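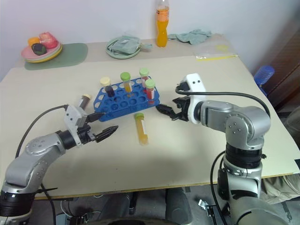 Two arms and a blue rack of capped tubes, one of them lying on the table between the grippers.

The quote from Bedari ran to two pages, and the part Kirsty Naylor cared about was on the second. She manages purchasing for a small clinical testing company, and she had been asked to find room in next year's budget for a two-arm bench robot that would load sample tubes into racks. The first page had the arms on it. The second had the software license, the spare fingers, the mounting plate, the annual service visit and a line called "integration support," priced by the day, with the number of days left blank.

"I asked them how many days," she says. "They told me it depends on the customer."

I have been hearing versions of that answer since May, when I started asking labs what they had paid for arms like these and what they had ended up with. The arms themselves have become cheap enough to get past a department head without much of a fight. What sits around them has not, and sales decks are vague about it.

Take tubes. A person picks one up, turns it so the label faces out and drops it in the rack while talking about lunch. For a pair of two-fingered grippers, a tube standing in a rack and a tube lying on its side are different jobs, and a buyer should see both of them done before signing anything. Caps come in different colors and shapes. Labels peel. Kobe Jacobs, who runs the night bench at Naylor's company, wrote up a list of everything that goes wrong with tubes on an ordinary shift and sent it to three vendors. Pralo replied with a brochure.

Terker at least offered a trial. Their proposal promised that the arms would handle 80 tubes an hour, and Jacobs wanted to know whose tubes. His shift logged 1619 in its last busy stretch before the budget meeting, with two people on the bench who also answered the phone. He would like to see the robot's figure with the stops included – every time someone has to walk over, straighten something and press the button again.

Alois Brunner, a consultant who has helped labs buy equipment for most of his career, thinks the usual spreadsheet is wrong from the first row. It sets the price of the arms against the salary of a technician, as though the technician were leaving. In the projects he has worked on, that person stays and picks up a second job watching the machine. He tells clients to budget for that time first, then for the bench, the cables, the power and a spare gripper, and to put the arms in last.

Not everyone is as gloomy. Bergþóra Ladefoged, an engineer who has set up several of these systems, says buyers expect too much in the first months and then give up too soon. She may be right. But patience costs money too, and I have yet to see it listed on a quote.

Naylor has asked for a paid trial with her own tubes, at her own bench, with a fixed number of integration days written in. Bedari has agreed to the tubes. The days are still being discussed.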